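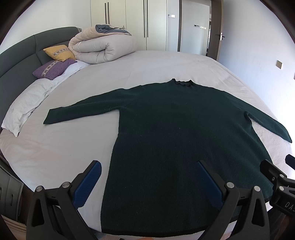

Progress report, garment handling data
Prepared for the Fenport program office
May 25, 2020

The short version: collection is on schedule, and I am still not convinced the schedule measures the right thing.

The plan called for 400 folding demonstrations from the first group of homes. We have them. Khadija Radwan and Aidan Doherty did the collecting with the hand-held grippers, mostly on beds, starting from a garment laid flat. Knitwear was added in May after Romen asked for it.

My first concern is what we are counting. A demonstration is logged as complete when the operator says it is complete. I pulled 100 recordings and watched them end to end. In 20 of them the fold is finished but a sleeve has been tucked under by a move I would not want a robot to copy. Those recordings still count toward the target. Bouchra Tazi thinks the learning system will average them out. Maybe so, but I have seen no test that shows it, and I would like one before we pay for another round.

Second, the starting positions are too tidy. Operators spread the sweater out, sleeves apart, collar toward the head of the bed, and then begin. Laundry does not arrive that way. Kabbaj's proposal says the model will "generalize to unstructured piles." Nothing in the current set supports that sentence and I have asked for it to be taken out.

Third, fuzzy knits. Si-woo Woo reports that dark sweaters are harder to track than the cotton shirts we began with, and edges get lost where one layer sits on another. She wants more lighting variety. I would rather see the failures sorted by cause first, so we know whether lighting is the problem.

Spending is within budget. Travel to Zolldale came in under, mostly because we canceled a visit.

For the next period I am asking for 3 things: a second reviewer for completed recordings, a crumpled-start condition for every garment type, and a hold on new homes until the test Bouchra and I disagree about has been run.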